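We use cookies to remember your settings and to count visits. By continuing to browse you agree to this. Accept | Manage preferences

Automation in Practice – Notes for Unit 3
The Clostier open day: what we were shown and what we weren't

Read these before the seminar. They assume you came on the visit in November. If you missed it, borrow someone's notes as well, since mine are mostly complaints.

1. What the visit was for

Clostier builds picking cells for small warehouses and repair shops. Once a year it opens the workshop to customers, students and anyone else who signs up. Please keep in mind that an open day is a sales event. The people we met were friendly and knew their work, and they had every reason to show us the good parts. Your job is to write down what was claimed, what was shown, and how far apart the two are.

2. The opening talk

Marin Krasniqi gave the talk. The slide most of you copied said "100 picks without a fault." Look at what is missing from that sentence. Which objects? Were they placed by hand, and by whom? Did a person reset the arm between picks? What counted as a fault? Vesela Kolev asked the last one from our group and was told that a fault is "anything that stops the cell." Under that definition, an arm that closes on air and carries on with its cycle has not had a fault. I would like you to find at least one other reading of that slide that is true and useless to a buyer.

He also used the word "learns" a lot. When a speaker says a system learns, write down when it learns (before delivery, or on your floor), from what, and who checks the result. We got an answer to the first part only: before delivery.

3. The live cell

The live demonstration used a model called Konda. It moved cardboard boxes from a tray to a belt for 10 minutes. The boxes were all one size and the lights over the tray were very good. It was a tidy piece of work, and I don't want to be unfair to it. But a fixed machine with no camera could have done the same job, and cheaper. When a demo could be passed by a simpler machine, it hasn't tested the part you're being asked to pay for.

Two things to put in your notes:

– The operator, Vlasta Kelmendi, stood within reach of the tray the whole time and straightened a box twice. She didn't hide it, and she told us so when we asked.
– The belt was stopped once. The reason given was "a sensor." No one followed that up, me included.

4. The simulation station

This was the part I had hoped to see more of. The harder objects, the ones with smooth faces and round corners, were shown on a screen. Milovan Vasić explained that trials are run in simulation first, and that the rendered view is set up to stand in for the camera near the gripper.

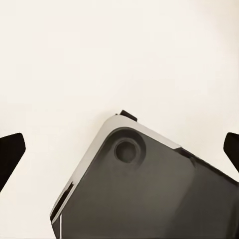
Fig. 1. Simulated view, fingers open on either side of a dark gray, rounded object. No contact yet.

Compare the figure with any bench you have worked at. The background is plain off-white, with no texture and no markings. The object throws no sharp shadow. Nothing else is lying around. A vision system that does well here has been given an easy start, and you should ask how many of its trials look like this and how many look like a real bench at the end of a shift.

Notice also how much of the object is out of view at the bottom and on the right. If the program has to decide where to close the fingers, what does it know about the side it can't see? It may have other cameras, or it may have been handed the object's exact position by the simulator. Those are very different claims. I asked which it was and was promised an email – 40 days ago at the time of writing.

A still like this also can't tell you whether a grasp worked. Please don't cite it as evidence that one did.

5. For the seminar

Bring one page. Pick a single claim from the visit and write the test that would convince you, including the objects, who places them, how many tries, and what counts as failure. Ankica Ristić will take the other side and argue for Clostier, and she is better at it than their brochure.

Groups stay the same as last time. Pages go in my mailbox by noon the day before.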